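Clekitz outdoor navigation kit: good enough for a park route?

**pathside_dan**

I run a small delivery cart project in Clusley and I'm looking at the Clekitz add-on kit for it. The kit is a camera, a compute box and the path-following software, and the quote I have is $4000 with a year of updates. The cart already drives fine by remote.

The route goes through the park and out along the dirt road. I went over it in May and these are the kinds of surface it has to deal with.
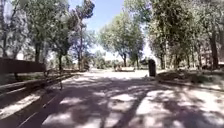

My main worry is the software mistaking shade for an obstacle. The sales sheet says it handles "mixed lighting" and gives no more detail. With tree shadows lying across the pavement in dark patches like that, and nearly white spots between them, I'd expect a cheap camera to struggle. I also want it to stay clear of the bench on the left and the trash bin on the right without stopping dead for either one.

The second worry is people. The cart has to slow down behind someone on foot and hold its distance.
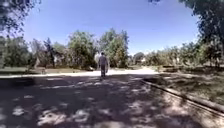
*Walker ahead, at the edge of the shade.*

Has anyone used this kit outdoors for more than a demo? I have also looked at the Firkora, but it wants a lidar and that puts it over budget.

**tuominen_user**

We had the Clekitz on a four-wheel cart for 5 months before moving to a Tuominen unit. Shadows were OK after we locked the exposure range in the settings. On auto it would brake every time it went from shade into full sun. The setting is under Camera > Advanced and you have to restart the box after you change it.

Following people worked at walking speed. We set the gap to 8 feet. At the default of 2 it got too close for comfort and people kept turning to look at it.

The weak part is unpaved road. The path model looks for an edge, and where gravel runs into grass it tends to wander.

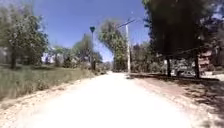 You can record the route by hand first and have it stick to the recording, and that helped us a lot on gravel. It takes a couple of slow passes by remote. Do them at the same time of day you plan to run. Ask for the route recorder in writing, as it was a separate license when we bought ours.

**gearbox44**

Never used it outdoors but the indoor version is decent. Support answered my emails. I'd ask them for a trial unit before you pay for anything.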